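Robotics and Everyday Work
Module handout, Unit 2: Can machines do the chores yet?
Module leader: Erlinda Ignacio
Room 1121, Lopes Building

Purpose of this unit

Unit 1 dealt with machines that repeat one movement in one place. The present unit asks what happens when the same kind of arm is moved to a kitchen, a laundry room or a small workshop. Students should be able, by the end of the unit, to take a common household task, divide it into parts, and state which of those parts a present-day robot can be expected to manage.

Students are reminded that the reading for this unit must be completed before the seminar. The seminar will assume it.

1. What counts as a chore

For the purposes of this module a chore is a task which an untrained adult can do without written instructions, in a room that was not laid out for a machine. Wiping a worktop is a chore under this definition. Welding a car door on a production line is not, although it is much harder for a person to learn.

The definition matters in the written assignment. Marks are regularly lost by students who choose a factory task and then argue as if it had been done in a home.

2. Why the shop floor came first

A workshop can be changed to suit the machine. Parts arrive facing the same way, the lighting is fixed, and people are kept behind a barrier. In the Fustow case study, which is set for this week, a small packing firm spent more on trays and guide rails than on the arm itself. Once the trays were in use, the arm's program hardly needed to be altered.

A household offers none of this. Cupboards differ from one home to the next, objects are put down wherever there is space, and a surface that was clear in the morning may be full by lunchtime. The Kollach case study describes an arm which could put away cups in the room where it had been set up, and which failed when the same cups were placed on a darker shelf. Students should note how late in the trial the fault was found, and who found it.

3. The parts of a task

Most household tasks can be written as a chain of smaller ones: find the object, reach it, take hold of it, move it, let it go, and check the result. A chain is only as good as its weakest part. An arm that does each of six parts correctly nine times in ten will complete the whole chain little more than half the time, provided that the parts fail independently of one another.

Checking is the part most often left out of student work. A person who sets down a pan notices at once if it is not level. A machine must be given some means of noticing, and must also be given something to do about it.

4. Testing in simulation

Much early work is now carried out in simulated rooms. A simulated kitchen costs little to rearrange, and nothing is broken when the arm strikes a shelf. The weakness is well known: contact, friction and soft materials are difficult to model, and a method that works well on the screen may do badly in a real room. In the Luningate exercises students will report simulated and physical trials in separate tables. Results from the two must not be added together.

The rendered kitchen printed after this section should be used for Exercise A. The points to consider are the small blue disc on the front-left burner, the gripper close above it, and the raised bars of the grates, which leave an uneven surface for anything picked up or put down there.

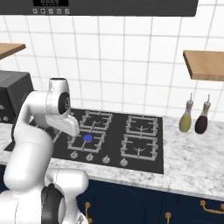 5. Exercises and submission

Exercise A. Write out the chain of parts needed to move the disc from the burner to the worktop. For each part, state what the machine must know before it begins and how it could tell that the part had failed.

Exercise B. Choose one chore from your own home and treat it in the same way. State plainly which part you expect to be the weakest.

Answers to both exercises should fill no more than 2 pages in total. They are to be handed in at the module office by Sun 14 September. The marked work will be returned in the seminar, and the written assignment which builds upon it is due in December.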